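How to Fold a Shirt Without Buying a Folding Board

I don't trust folding boards. The Farness one I tried was a hinged sheet of plastic that did what a table does.

Button the top button and one in the middle. The guides that say to button all of them must have more free time than I do. Lay the shirt face down, smooth it from the collar toward the hem, and bring each side in to the middle with the sleeve laid straight down over it. Then fold up from the bottom, twice.

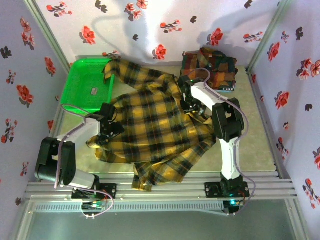 Reshma Steyn wrote in to say that two folds leave a crease right across the belly, and that she folds in thirds and has never looked back. Maybe. I tried thirds on 5 shirts and the crease just moved.

Plaid is supposed to be easier, as you can line up the stripes. That only works if the shirt was cut straight, and plenty of cheap ones weren't. Go by the side seams.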